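Sorting Crumpled Items Before Folding
Laundry notes, Poreck household pages 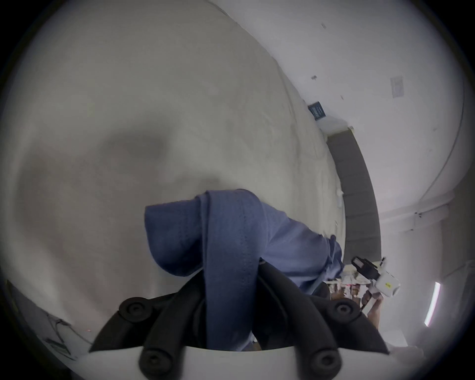 Blue fabric item held up, with stitching along the cloth.

Most folding errors start with a piece that was never opened out. A garment pulled from a pile holds its creases in bunches, and any fold made over a bunch sets a second crease across the first.

Lift the item by one point and let it hang. The long side drops straight and the shorter parts bulge outward. Find a stitched line and follow it with the fingers to a corner or hem. Seams are more reliable than edges, as an edge may be rolled under.

Once two corners are located, hold one in each hand and snap the cloth downward twice. Lay it flat and smooth from the center to the sides. Gathered edges – cuffs, waistbands, elastic hems – should be laid last and left unstretched. Pulling them flat distorts the panel next to them.

For heavier cotton, allow 5 minutes flat before folding. Thin synthetics can be folded at once.

Fold along the seam where one exists. For shelves 9 inches deep, fold lengthwise in half, then in thirds. Stack with the folded side facing out – single pieces slide free without disturbing the rest.

Items that will not lie flat after two attempts go to the ironing pile. Set the iron by the care label and press the seams from the inside.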